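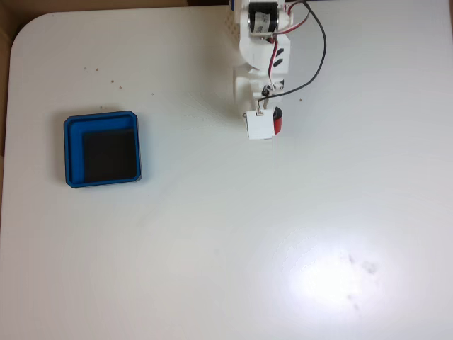
## Our bench rules for small robot arms, a thread

**1/** I am Mehwish Tanoli, and I keep the rule sheet for the small arms at Kuton. Several people asked me to share it. It is one page, and I will go through it in short posts. Last revision is from April 2025.

**2/** Rule one: the table stays clear. Only the arm, the tray and the part for the run. No mugs, no phones, no screwdriver "for one minute". If you need a tool, you stop the arm first, you use the tool, and you take it away with you.

**3/** Rule two: wipe the top before the first run of the day. Crumbs and finger marks look like nothing, but Fermín Orellana had one full batch in February where the tray was sitting on a crumb and was never flat.

**4/** Rule three: check the wires by hand, with the power off. Move each joint slowly through its range and watch the loops. A loop must have enough slack for the farthest position, and it must not hook on a bracket. We write the check in the log with initials.

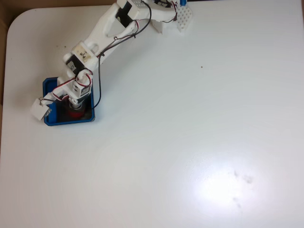 **5/** We had a long discussion about ties. Mohsin Orakzai wanted every wire tied tightly to the links. I don't agree for the joints, a tight tie there pulls on the connector. So the rule says: ties are allowed on the straight links, never across a joint.

**6/** Rule four: hands stay outside the reach of the arm when servo power is on. Also for a light printed arm. People become relaxed with the small ones, and then the same habit goes with them to the big cell at Valtico.

**7/** Rule five: after 60 minutes of running, a pause. Touch the servo cases (power off!) and if one is too warm to keep your finger on it, the arm rests until it is cool.

**8/** Rule six: every 1,000 cycles, all screws are checked, and the printed parts are looked at for cracks near the holes. Shoshana Park asked why not by calendar. Our use is very uneven, so cycles are more fair.

**9/** Rule seven: whoever changes a servo writes it in the log the same day, with the joint and the old and new number. Please write so that another person can read it.

**10/** What is still open: how to mark the reach on the table. Tape comes off at the corners and paint is forever. If your lab has a good solution, please write it under this post. I will answer, maybe slowly.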